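Friday, late

Back from the public meeting in Sternham and still in my coat. The ministry sent a colonel and a woman with slides, and between them they explained why merging the garrison at Fallotley with the one at Drekbridge will make the army stronger, cheaper and happier. I have heard that sentence before, with other towns in it. The last time they took away the bakery and the dentist and we got a flagpole.

The new idea is the way they will fill the units. Up to now a conscript from our side of the river could end up anywhere, and mostly did. From May on, they say, recruits will be kept together by home district for the first 22 weeks, and only then mixed in with the rest. The slide called this "local bonding." A man two rows in front of me said loudly that in his day it was called a gang. The colonel smiled at him and moved on to the next slide.

I wrote down what I could. 960 recruits a year through the merged base. Five training companies. Savings of over 100 jobs, "mainly administrative," and if you have ever been stationed anywhere you know what that means: the people who get your pay right and find your boots. I asked where the number came from. She said from the study. I asked if we could read the study. She said a summary would be made available, and looked at the colonel, and he looked at his watch.

What bothers me is that both sides talk as if it has been tried and they know the result. Konrad Stępień, who did his service at Drekbridge and now drives the school bus, swears that boys from one valley in one barracks room will run the place within a month, and that the sergeants will let them because it is less work. He may be right. But he also swore the base would be closed by Christmas, two Christmases ago. And then there is the story going round that the whole thing is meant to keep certain districts apart from the others on purpose. I was told this by three people tonight, each of whom got it from a cousin in the general staff. That is a lot of cousins. I don't believe it, and I don't quite believe the denial either, which came before anybody in the room had brought it up.

Sproģis wrote a long column about it in the regional paper, all for. He says we had the same thing for generations and it worked fine. Did it? My grandfather's company was all from one parish, and when it went badly for them it went badly for the parish, and you can still read the names on the wall by the church, the same four surnames over and over. I would have liked someone to raise that tonight. I had it in my notes and then I didn't say it. The microphone was on the other side of the hall and I'd already had my turn.

The questions after that were about parking. Then the noise from the range. Then parking again, at length. One mother wanted to know if her son could ask for a different district, given that he grew up in one and lives in another. The colonel said exceptions would be looked at case by case, which I have written in this book at least twice before, about other matters, and I can't remember one case that was ever looked at.

They served coffee at the end, and I'll admit it was good coffee. I spoke to a young lieutenant by the door who was plainly told to be friendly. I asked him if he would want to command one of the five companies. He said he would go where he was sent. Fair enough. It's the only answer all evening that I fully believed.

Pasting in two pictures, dark cloth in both.

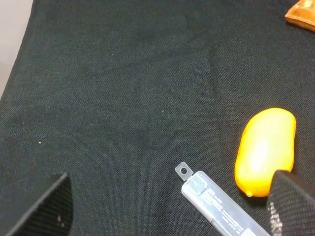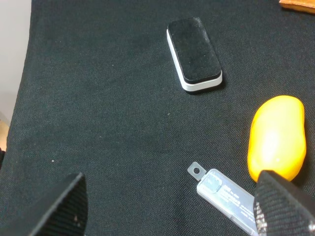 Walked home by the lower road. The sign for the base has been repainted, with both names on it already, Fallotley first, so I suppose the consultation is going well. Konrad caught up with me at the bridge and wanted to start a petition. I told him I would sign it if it asked for the full study and nothing else. He wants it to ask for the dentist as well. We left it there.

I'll write to the ministry on my own account tomorrow and ask for the study by its proper title, if I can find out what that is. The slide had it in very small print at the bottom and she was quick with the button.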